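How to Oil a Wooden Kitchen Countertop

Bare wood dries out. If water no longer beads on your counter, or the area by the sink has started to feel rough, it is time to oil it again. The work itself takes less than an hour, but the counter has to sit overnight, so start in the evening after the dishes are done.

These steps are for solid wood finished with oil. If your counter has a varnish or other hard coating, oil will sit on top and stay sticky. To check, put a few drops of water in a spot you don't use much. If the wood darkens after some minutes, it will take oil.

What you need

Food-safe mineral oil or a countertop oil
Sandpaper, 180 and 220 grit
Lint-free cotton rags
Dish soap and a soft sponge
A plastic scraper

Clear and clean

Take everything off the counter, including the things that live there all year. Fruit bowls and bottles tend to leave rings, and you want to find those before the oil goes on. Scrape up anything stuck, then wash the wood with warm water and a little dish soap. Wipe it with a damp rag and dry it with a towel. Leave it for at least 2 hours. Damp wood won't take oil evenly.
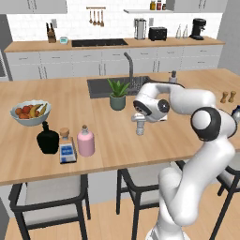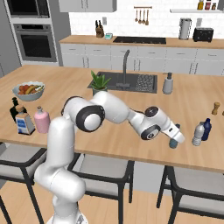

Light wood island top with bottles standing on it.

Sand

Skip this step if the surface is still smooth. If it isn't, go over it by hand with the 180 grit, always along the grain, and finish with the 220. Press lightly. For a dark ring, sand a wider patch than the mark itself and fade out toward the edges, or you will end up with a shallow dip that catches the light. Very deep rings may not come out completely.

Vacuum the dust, then wipe with a barely damp rag. Let the wood dry again.

Oil

Pour a small puddle in the middle and spread it with a rag, working along the grain. Do the front edge and the end grain too. End grain drinks more than the rest and usually needs a second pass right away.

Wait 20 minutes and look across the surface from low down. Dull patches need more oil. Once the whole top has an even sheen, wipe off everything that hasn't soaked in. Be thorough here - leftover oil turns tacky and picks up crumbs.

Let it sit overnight. New counters, or ones that have been sanded all over, need three coats with a night between each.

Rags

If you use linseed or tung oil, the used rags can heat up and catch fire on their own. Lay them flat outdoors, away from anything that burns, until they are stiff and dry. Don't ball them up in the trash.

How often

Every 6 months is enough for most kitchens. Near the sink, do the water test in between and touch up as needed.

Posted by Julián Cantero in Kitchen, updated in May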